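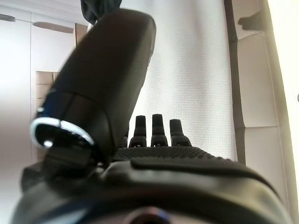

## How strict should we be about people working near a robot hand?

**Retamal**

Hello everyone, and thanks in advance for reading, I do tend to go on a bit! I help look after a small workshop room at Drumau where we practice handling clothes and other soft things with a five-fingered hand on an arm. I was asked to write the house rules in May and I still haven't finished them, mostly because everybody has a different opinion and they are all perfectly nice about it.

The main trouble is reaching in. A sleeve gets bunched up, somebody leans over to straighten it while the arm is holding still, and then they look puzzled when I wince. They say the hand is slow and the fingers are light, and fair enough, they are. But it's the arm behind the fingers that worries me. Do you stop everything each time? And how often do you look over the grip pads? Ours have the little raised dots and I have no idea when to call one worn out.

**Hamidreza Shokri**

What a good thing to be asking before you've had a scare! We went through all of this at Skatura, and I'll tell you where we ended up, though please read your own maker's manual first, because it wins over anything I say.

A robot holding still is still a robot that may move. That became our first rule, and it's written by the door. If you need to touch the cloth, you say "hands in," the operator puts the arm into its protective stop and says "stopped," and only then do you reach. Nobody restarts until the person who reached says "clear." It sounds fussy, I know (my own team rolled their eyes for a week), but it takes maybe 4 seconds and after a while you do it without thinking.

The paperwork side is worth a look too. ISO 10218 is the main safety standard for industrial robots, and the thing I took from it is that you assess the whole job: arm, hand, whatever it's carrying, and the people nearby. A gentle hand doesn't make the whole setup gentle. Pinch points between the thumb and palm deserve their own line in your assessment, and so do dangling sleeves, lanyards and long hair.

For the pads, we keep a little notebook and check every 500 grasps. Run a clean fingertip over the dots, with the power off of course, and compare with a fresh pad. If it feels smooth in patches or an edge is lifting, swap it. That number is only our habit, so start more often and stretch it if the pads hold up. We also look at any exposed screws while we're there. And keep cartons and spare stock outside the arm's full reach, however tempting that bit of floor is!

**Fikitz**

just tape a line on the floor and tell people to stay behind it. worked for us, 16 of us sharing one room

**Retamal**

Thank you both so much! Hamidreza, I read your "hands in" routine out at our meeting on 23rd October and it went in with hardly a grumble. Fikitz, we'll do the tape as well, though I'd want it along with the stop, as we do have to reach in. Still arguing over who gets to keep the notebook.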